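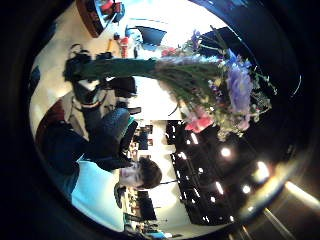 Annag Pringle

I got to the Forsyth flower market at 5 in the morning, which sounds heroic until you learn that the regulars think of 5 as the lazy shift. The parking lot was already full of vans. I'd been wanting to go to their March open day for years (my sister-in-law sells dried wreaths and talks about it the way other people talk about Paris), so I'd packed a thermos, two pairs of gloves and far too much cash.

Admission is $15 and gets you a paper wristband, a map and a coffee voucher. Keep the map. The main hall is laid out by grower and the side halls by type, so you can find tulips in five different places and spend half an hour trying to get back to the ones you liked first. I never did find mine again!

I signed up for the 6:30 tour with Jeanie Farquharson, who grew up on a flower farm outside Enunlow and has bought for the market for years. She walks fast. We started in the cold rooms, where she had us all stick a hand into a bucket of ranunculus to feel how firm the stems should be, and then went through to the auction floor. The lot on the board when we walked in was number 941, a cart of white stock, and it sold before I'd figured out where the price was shown. A man behind me laughed at my face.

The part I liked best was the bouquet hall. Stems go in at a slant, all turning the same direction, and the bunch gets tied where they cross. I took the short class at the Grelus table and mine came out lopsided – one side all blossoms, the other mostly leaves – but the teacher snipped the ends level and it stood up in a vase just fine. Class size is capped at 14, so put your name down when you come in. By 8 the sheet was full.

Food was so-so. The egg rolls at the Havex cafe were good and hot, the muffins tasted like the fridge. Bring cash for the growers at the back of hall two, as most of them don't take cards, and wear warmer socks than you think you need. The floor is concrete and it's cold by design.

I came home with sweet peas, eucalyptus, a bundle of pussy willow taller than my passenger seat and almost 15 anemones, one having lost its head on the highway. They're all in the bathtub for now while I look for more vases.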